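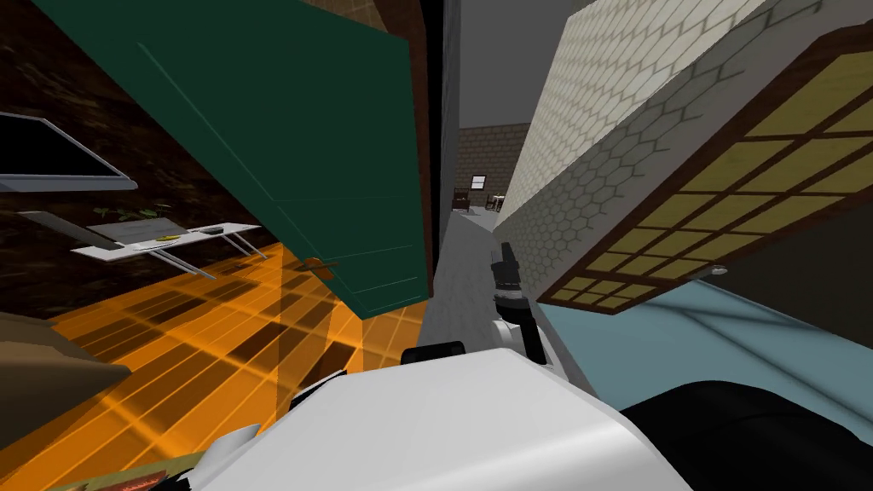

Chapter 4

Soldering Silver

4.1 Introduction

Soldering joins two pieces of metal by means of a third, the solder, which melts at a lower temperature than either of them. In silver work the solder is itself an alloy of silver, usually with copper and zinc. The more zinc it contains, the lower its melting range and the weaker and yellower the finished seam. Solders are sold as hard, medium and easy, in descending order of melting point. A maker who has several joins to complete on one piece begins with hard and works down, so that each later heating leaves the earlier seams intact.

This chapter deals with joins in sheet and wire. Chains are left to Chapter 7, and the setting of stones, few of which will tolerate a torch, to Chapter 9.

By the end of the chapter the reader should be able to:

prepare a butt join so that no light passes through it
choose a grade of solder for a given order of work
apply flux and place solder in the correct quantity
recognise the signs of flow, and of overheating

4.2 Why joins fail

Solder does not fill gaps. It is drawn along a seam by capillary action, and where the two faces do not meet it will run to one side or stay where it was placed. Poor fit is the most common cause of failure in student work. At the Flesham workshop, which kept a record of faulty ring shanks over one teaching year, 59 out of 200 pieces returned for repair had failed at a seam that had never closed properly before heating.

The second cause is dirt. Grease from the fingers, polishing compound and oxide all prevent the solder from wetting the metal. Flux dissolves light oxide as it forms, but it will not remove grease.

The third cause is uneven heat. Solder flows towards the hottest part of the work. If a thin bezel is to be joined to a heavy base, the flame is kept on the base — the bezel will take its heat from it. A flame aimed at the solder itself melts it into a ball long before the surrounding metal is ready.

4.3 Terms used in this chapter

Pallion: a small chip of solder cut from strip or sheet.
Pickle: a warm acid bath used to remove oxide and spent flux.
Firestain: a grey-purple layer caused by oxidation of the copper in the alloy beneath the surface.
Tarent seam: a lapped join with both edges filed to a matching slope, used on tubing.
Quench: to cool hot metal quickly in water.

Exercises 1 to 17 at the end of the chapter assume that these terms are known.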